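DNSSEC at Kirkcombe Hosting: Frequently Asked Questions
Last updated April 23, 2019

What is DNSSEC?
DNSSEC adds digital signatures to the records for your domain. A resolver that checks signatures can tell whether the answer it received matches what was published in your zone. It does not encrypt anything, and it does not hide which sites people look up.

Do I have to turn it on?
No. Signing is optional on all shared and reseller plans. Domains on the Woltora managed plan are signed by default, and you can switch it off under Domain Settings.

Does it cost extra?
No. Signing and key storage are included. If your domain is registered somewhere else, check whether that registrar charges for adding a DS record. A few still do.

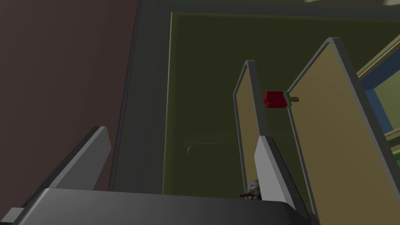 We do not charge for key rollovers either, including ones done by hand at your request.

How do I enable it?
Open the control panel, choose your domain, then choose Security and Sign Zone. If we are your registrar, the DS record is sent to the registry for you. If not, copy the four values shown on the next screen and enter them at your registrar. Enter them exactly as shown — one wrong digit in the digest will make the domain fail for anyone using a validating resolver.

How long does it take?
The zone is signed within 60 minutes. The DS record depends on the registry and can take longer. Your site stays reachable during this time.

I want to move my domain to another DNS provider. What should I do?
Remove the DS record first and wait for its TTL to run out. Then change the name servers. Most of the outage tickets we get about DNSSEC come from doing these steps in the wrong order. Once the move is finished you can sign again with the new provider.

Which algorithm do you use?
Algorithm 13 (ECDSA P-256) for new zones. Zones signed before January may still use algorithm 8. They work fine and will be moved over in batches. Hongmei Xu is handling the schedule, and customers will get an email 11 days before their batch.

My registrar does not list algorithm 13.
Ask their support to add the record by hand. If they can't, open a ticket with us and we will sign the zone with algorithm 8.

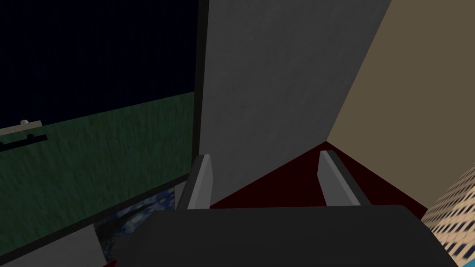
Two light gray gripper fingers above a dark palm. Computer rendering.

Can I use my own keys?
Only on dedicated name servers. Edgars Sakalauskas wrote a setup guide for this, which is in the help center as article 2939.

Some visitors get SERVFAIL and others don't. Why?
The visitors with errors are probably behind a resolver that validates. Check that the DS record at your registrar matches the key tag in the control panel. If they match and the error continues, open a ticket and include the domain name, the resolver address and the time of the failed lookup.

Who do I contact?
Use the ticket form and pick DNS as the category, or call the support desk and enter extension 3511.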